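Category: Grants and Reports

Lennox Street Reading Rooms: progress report to the Inditside Fund
Prepared by Tanveer Soomro, project coordinator
3 May 2026

Dear Ms. Ignacio,

I am sending you the second progress report on the reading rooms for families at Lennox Street. In the first report I wrote mostly about the lease and the painting of the walls. In this one I can write finally about the reading, and I am glad of it.

Sessions

We have now 17 families who are registered and who come regularly. The plan in our application was to run four sessions in a week, and we keep this number since February. Two of them are in the morning for children under five with a parent or grandparent, and two are after school. The after-school sessions are the fuller ones. The Thursday morning was weak for a long time, and in March we moved its start to ten, so that parents who first bring an older child to school can arrive without hurry. The attendance on this morning has become better, but it is still our smallest group.

Each session lasts 90 minutes. The first part is reading aloud by one of our readers, then the families read by themselves, and at the end each child may choose a book to take home. We had planned to make the first part longer. The readers told us that the younger children become restless, and we followed their advice.

Books and lending

The collection has reached 500 books. The larger part was bought with your grant, and the rest came as donations from the neighborhood. I must mention that not all donated books were suitable. We had several boxes of school textbooks which are too old for use, and we passed them to a paper collection. The bilingual books are borrowed most of all — mainly the ones in Tagalog, Urdu and Spanish — and we would like to spend on them a bigger share of the remaining book budget, if you agree.

For lending we used a paper notebook until the end of winter. We have now moved to Privia, the small catalog program that was named in our application. The entry of all titles took longer than I had promised to you, mainly because many of the older picture books have no bar code and must be typed by hand. It is finished now. Late returns are few, and we do not charge for them.

Readers

We have 8 trained readers. Two who started with us in November have stopped, one because of a new job and one because she moved to another town. Three new people took the training in spring. The training is one evening and after it two sessions together with an experienced reader. Two of the new readers asked for more help with how to read to a child who does not speak yet much English, and I am looking for somebody who can teach this well.

Reading at home

Your office asked us to say something about what happens between the sessions. Every family received the home reading sheet from the Zinine workbook, and we ask them to return it once in a month. Less than half of the sheets come back. I do not think that it means the others do not read; when I talk with parents, they tell me about the books in detail, but the sheet is one more paper in a house with many papers. 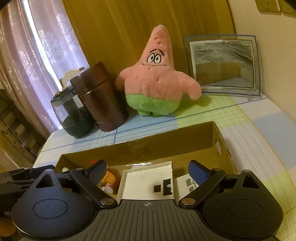
Reading at home goes better when the book has a fixed place and a fixed time, and we repeat this to parents at each registration. A separate room or a special shelf is not needed. A table with a plaid cloth is good enough, and a plush Patrick Star sitting at the back of it can be the listener when a child is shy to read to an adult. We have put this suggestion on the new version of the sheet, which is also shorter — one side only, with boxes to mark in place of lines to write.

Budget

Spending follows the plan, with two differences. Heating in January and February was higher than we expected. The printing was lower, and it covers most of the difference. The full table is sent to you separately with the receipts.

Next period

Until the next report we plan to open one Saturday session for families who work on weekdays, to order the new bilingual titles, and to repair the lock of the back door, for which we are waiting for the landlord. I would be thankful for your answer about the book budget before we place the order.

With respect,
Tanveer Soomro

Contact | Copyright Lennox Street Reading Rooms | Back to top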